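The Register at Stoltenstead

Under the procedures then in force at Stoltenstead, no episode could enter the register until it had been read by a person. The reader was required to open the record, view it from beginning to end, enter one of four codes, and sign. Gemma Sorrentino had been a reader for seven years. Her appointment letter described the position as temporary.

The collection assigned to her that September was known as Cameo. It had been ordered by the Pomdale office, which wanted 3,000 accepted episodes of a single task: the arm was to approach a tray, take hold of the object inside it, lift it clear, and return it. Operators guided the arm by hand controls on the second floor. The learning system would be given the accepted episodes and nothing else. Rejected episodes were kept for 70 days and then erased.

The instructions to operators ran to a page and a half. They specified that the tray was to be placed by eye, that no two placements in a row should match, and that the operator was to hesitate if hesitation came naturally. This last provision had been added by Hjalti Hviid, the director of collections, who held that a system taught only by confident people would learn nothing useful about doubt. The sentence had been objected to in writing by two departments and remained in the text.

On Thursday, shortly after four in the afternoon, Ms. Sorrentino opened episode 519 and found that the code field had already been filled in. The code was 4, which meant "incomplete, no fault of operator." The signature line read J. Pinheiro.

Judite Pinheiro had left the company in the spring. Cameo had not begun until the end of summer.

Ms. Sorrentino did what the procedures required. She printed two stills from the record, attached them to a discrepancy form, and carried the form upstairs to Ans Van Acker, who supervised the readers.
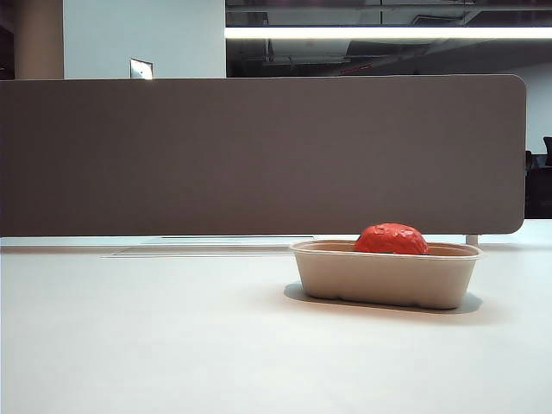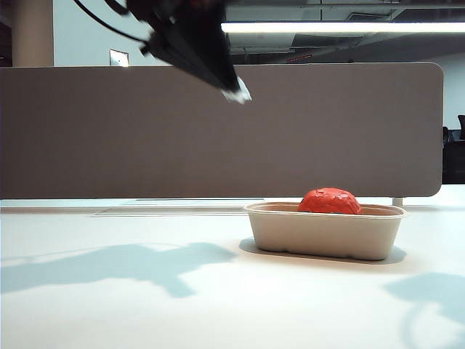

Ms. Van Acker laid the sheets side by side on her blotter and studied them for some time.

"Who was operating?" she asked.

"Tove Hafþórsson. She has been on the afternoon shift since the collection opened."

"And how does the episode end?"

"The arm comes in, waits over the tray, and withdraws. It waits for a long while. Then the record closes."

"Did it take hold of the object?"

"No. I would have entered a 4 myself."

Ms. Van Acker observed that in that case the code was correct, and that the form provided no box for a correct code entered by the wrong person. She nevertheless sent for Ms. Hafþórsson, who arrived still wearing her shift badge and remained standing.

Ms. Hafþórsson stated that she remembered the episode. She had brought the arm in at the usual speed and had been about to lower it when she found that she did not wish to. She had held it where it was. The instructions permitted this.

"Did anyone speak to you?" asked Ms. Van Acker.

"No. I was thinking of Judite. She trained me on the Stougaard line, before the transfer. She used to say that you should let the arm wait until you were sure you wanted the thing, and if you were never sure, you should bring it home and write down a 4."

"Did you write down a 4?"

"Operators have no access to the field," said Ms. Hafþórsson. The supervisor knew this to be the case.

The matter was referred to Mr. Hviid. His reply came back before the end of the day, in the small, upright hand he used for decisions. The field, he explained, had been given a suggested value the previous week. The suggestion was produced by the learning system from earlier readings, in order to save the readers time, and a notice to that effect would be circulated. The system had been given the Stougaard register to learn from. Most of that register had been read by Ms. Pinheiro. It had evidently concluded that her name was part of the code.

He directed that the name be removed and the episode countersigned.

Ms. Sorrentino returned to her desk and opened the record once more. She viewed it from beginning to end, as the procedures required, including the long wait. Then she deleted the signature, entered her own, and left the 4 as it stood.

Episode 520 was ready in the queue. Its code field held a 1, and beneath it, on the signature line, was G. Sorrentino.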